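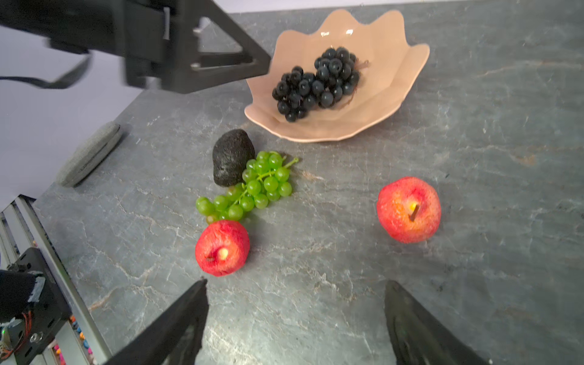
Apples, grapes and an avocado on the counter

Late fee and lien notice timing

hkombo
Site is Westley, 250 units. Our lease adds a late fee on day 9 and the lien notice goes out the following Friday. Wedari is set to roll the fee into the notice amount automatically. A tenant is disputing a notice for $313, saying the fee had not posted when the letter was generated. Has anyone split these into two runs?

sumampouw_storage
Yes. Run fees at 6 a.m., notices after noon. If both sit in the same batch, the order follows unit number and you get mismatched ledgers.

Erasto Ndung'u
Disagree with splitting. The notice should state the balance on the date printed on it. Fix the batch order and leave one run. Two runs means two audit reports to reconcile.

sumampouw_storage
Batch order is locked in the version we have at Flandale.

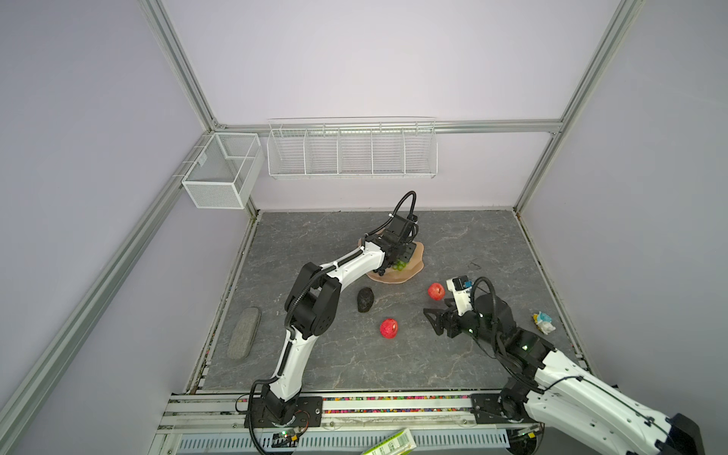
Grapes on the tan plate, wire baskets at the back

hkombo
Ours is locked too. Pulled the ledger for unit 174. Fee posted at 2:14 p.m., letter generated at 1:50 p.m. Tenant is correct.

Erasto Ndung'u
Then void that notice and reissue with a new deadline. Do not amend the old one. Check your state's lien statute for the minimum days before sale, as the count restarts.

hkombo
Reissuing. Will test the split in May and post the reports.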